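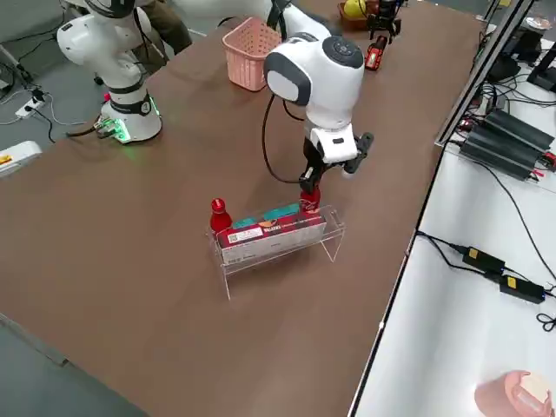 Display stand on the long table, red box and two red bottles, layout B.

10/26/21
Shelf layout trials, small acrylic stand

Continuing from the June notes. Aim is a fixed layout for the clear stand that can be rebuilt from the sheet by anyone on the bench, without a reference photo. Stand is the bent-leg acrylic one. Cosgrove flat-pack stand is out of the running (shelf bows, see Nikau's entry).

Layout B as written on the sheet:
Red box on its long side, label strip left readable. Teal packages on top, one left, one toward the right, gap between them. Red bottles upright, one at each end of the box.

Masses, bench scale, g:
Red box, full: 1,138
Red box, second unit from same carton: 1,048
The 90 g difference is larger than I would expect from packaging. Zahira has the second unit and will open it. Use the heavier one for all load checks until she reports.

Load check: box plus both teal packages left on the shelf over the lunch break. No visible sag against the steel rule. Did not measure with the dial gauge, it is still with Digby. Manufacturer's sheet gives 2,000 g for the shelf, evenly spread. Layout B is not evenly spread once the bottles go to the ends, so that number is a guide only.

Order of placement matters more than I had assumed. Box first, then teal packages, then bottles. With the bottles down first the box has to come in between them from above and there is very little clearance. Left bottle before right bottle works better for me. Cuiping prefers the reverse. Sheet to say "either end".

Bottles: narrow footprint for their height. If the base lands partly over the edge of the shelf the bottle will stand but any knock to the table takes it off. Proposed rule: whole base on acrylic, label side not specified. Sérgio wants the bottles touching the box. I would leave a finger's width, otherwise setting down the second one pushes the box along. Not settled.

Teal packages slide on the red box. The surface is glossy and there is no lip. Tried a strip of Ellura tack film, cut to 200 mm, under the left one. Holds well but marks the print when peeled. Not using it on anything that goes back to stock.

Table: brown top is smooth enough that the stand itself creeps if pushed from the side. Rubber dots under the legs would fix this. None in the drawer, added to the Jernura order.

Other items: pink basket stays at the back of the table for parts between runs. Wooden tray also stays at the back, fruit is for layout D, please do not eat it.

To do
- Dial gauge back from Digby, repeat load check with readings at mid-span
- Zahira: contents of the lighter box
- Agree bottle spacing with Sérgio, then reprint sheet
- Wipe the acrylic with the soft cloth only, there are new scratches near one leg
- Layout C not started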